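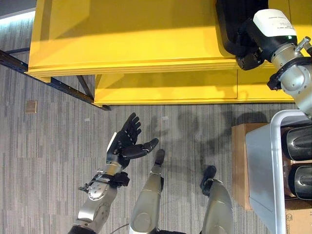 Lina Darwish
Course tutor, Interior Finishes I

Handout 11: Gray carpet and one loud color

Welcome back, everyone, and thank you for the samples you brought in last time (my desk is still covered in them, and I've grown fond of the mustard tweed). We spent that session on walls. Now we come down to the floor, and to what happens when a quiet floor meets something very bright.

The photo at the top of the handout is the one I'd like you to keep beside you while you read. Gray striped carpet, and over it a big shape in bright yellow. I'm very partial to that pairing, and you'll hear me come back to it more often than is strictly fair to the other colors.

1. What gray does

Students often pick gray carpet to be safe, and then feel a little ashamed of themselves. Please don't! A mid gray gives a strong color somewhere to stand. Put the same yellow over a red or a green floor and you'll spend the whole project refereeing between them. The thing to watch is temperature. Some grays lean blue, some lean brown, and you can't judge it on a screen. Lay your sample next to a sheet of plain white paper, by a window, at ten in the morning and again at four in the afternoon, and write down what you see both times.

2. Stripes

A stripe has a direction, and people feel it before they notice it. Lines running away from the door lengthen a room; lines running across it widen the room and slow it down a bit. Stripes also tell on you. If the wall is out of true, a plain carpet keeps the secret and a striped one announces it to every visitor. Sudheer Rao, who taught this unit before me, made his students snap a chalk line down the middle of the room before they so much as opened a box of carpet, and I still do it his way.

For those of you working on the Suvarna reading room plan, the floor is 587 square feet and the stripe is to run with the long wall. Order your overage on top of that figure. Pattern matching eats carpet.

3. Where the yellow goes

Large yellow things throw yellow light. Hold a lemon-colored folder over gray carpet under a lamp and you'll see the gray warm up underneath it. It's a lovely effect, but it does mean that a carpet chosen alone in the sample room may look like quite a different carpet once the big piece is in. Choose them together, always, even if it means carrying a painted board up three flights of stairs as poor Declan Kershaw did for his Gadier scheme.

4. Cables

A thin black cable curving across gray carpet, like the one near the bottom of the photo, reads as a drawn line, and on a stripe it reads twice as loudly. Mark every outlet on your floor plan, and sketch the route of each cord you expect people to use. Do this in pencil. You will change your mind.

For next time

Bring one gray sample, one bright sample no smaller than a dinner plate, and your notes from the window exercise. Narayanan Hegde has the key to the sample room in March, so please ask him if you need to get in after five.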